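Apuntes de clase, tema 4: agarre en simulación y qué demuestra

Proyecto Warano, grupo de prácticas. Versión de noviembre.

El enunciado del proyecto promete que, al terminar el cuatrimestre, cada equipo tendrá una política de agarre "lista para la cocina". Conviene leer esa frase con desconfianza. Lo que tendréis es una política que funciona en el simulador Suvitz, con los objetos de Suvitz y con el rozamiento que alguien escribió en un fichero.

La tarea base es coger un salero y dejarlo de pie en otro punto de la encimera. El conjunto de entrenamiento trae 3968 episodios y el de evaluación, 1485. Parecen muchos. Pero si las mallas son las mismas y solo cambian las texturas y la pose inicial, la variedad es bastante menor de lo que sugiere la cifra.

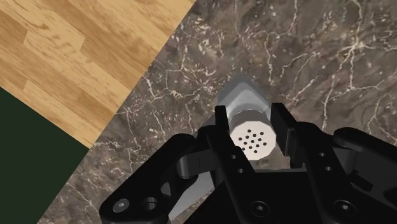
Un cuerpo hexagonal entre dos dedos es un caso cómodo: hay facetas planas en las que apoyar. Antes de presumir de tasa de éxito, repetid la prueba con un cilindro liso y comparad.

Desde el equipo Flostska objetan que esto es injusto con la simulación, que sin ella no habrían podido probar siete variantes del controlador y que el cilindro también les salió bien. De acuerdo en lo primero. En lo segundo, falta ver con qué coeficiente de rozamiento - en su memoria no aparece.

Para la entrega:

- Indicad masa, rozamiento y fuerza máxima de cierre.
- Definid "éxito" antes de ejecutar la evaluación.
- Incluid cuatro fallos comentados, elegidos al azar. Los fallos bonitos no cuentan.

Un vídeo no sustituye a la tabla. Tampoco vale citar los resultados del taller de Riihimäki como si fueran vuestros: usaban otra pinza.

Relacionado
Tema 3: modelos de contacto
Tema 5: del simulador al banco real
Guía de instalación de Suvitz

Compartido 7 veces · 4 comentarios
Proyecto Warano · Contacto · Volver arriba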